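Grevley Textile Care: The Handling Room Gallery
Automation and Work at Grevley – Photo Gallery
Published Friday, July 24, 2026

Grevley cleans, sorts and folds fabric goods for hotels, event companies and theaters. Most of the work has always been done by hand, and much of it still is. In June the company opened the Handling Room, where staff teach paired grippers to pick up, pass and fold soft materials. The work is carried out under the Graltari program, which sets out how automated handling is to be introduced at the site and what training employees receive before their duties change.

This page is intended for employees, their families and visitors. It shows the work at hand and explains what the program has meant so far for the people who do it.

What has changed for staff

Before the program began, folding staff spent the full shift at the tables. Employees who have joined the Handling Room now divide their day between the folding line and teaching sessions. A session lasts 20 minutes and is followed by a change of task. The schedule was agreed with the shift representatives after the first week, when several employees reported tired wrists and asked for shorter turns.

Sixteen employees have completed the training course. All of them came from the folding and sorting lines, and no outside applicants were considered for these positions. The course takes 3 days and covers safe handling, fabric types, the labeling of sessions and the reporting of faults. Pay during training is the same as on the regular line, and the hourly rate rises once the course is complete.

Participation remains voluntary. Employees who prefer to stay on the folding line may do so, and a decision to decline is not entered in the personnel file. Two employees have returned to the line after trying the new work. Their places were offered to the next names on the list.

Choosing the materials

Flat cotton goods were the first items taught. Towels and napkins keep their shape when lifted and gave the teams a simple starting point. Sheer and net-like fabrics came next. These slide, bunch and catch on edges, and experienced folders have been asked to set the order in which they are attempted.

"The people on the line already knew which pieces would give trouble," said Sawsan Bitar, training supervisor. "We wrote the material list with them, and we have changed it whenever they told us to."

By the close of June the teams had recorded 1,184 sessions. Each one is reviewed by an employee from the folding line before it is accepted. Reviewers may reject a session without giving a written reason, although most add a short note on the fold or the grip.

Gallery: fabric handling

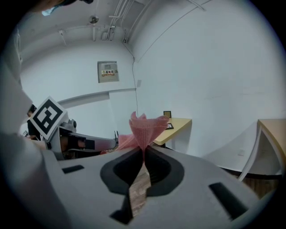

Pink mesh held between two gripper fingers, with a second gripper reaching in from the left.

Light, ruffled fabrics remain on the practice list. Finished orders in these materials continue to be folded by hand.

Next steps

The Cordeiro building will receive its own handling area once the floor plan has been approved. Employees there will be invited to visit the present room during paid hours – sign-up sheets are posted beside the time clock. The Mivesska scheduling system will be updated so that teaching sessions appear on the same roster as line shifts.

Questions about training places, pay grades or transfers should be addressed to the training office. Requests to have a photograph removed from this page may be sent to the same office.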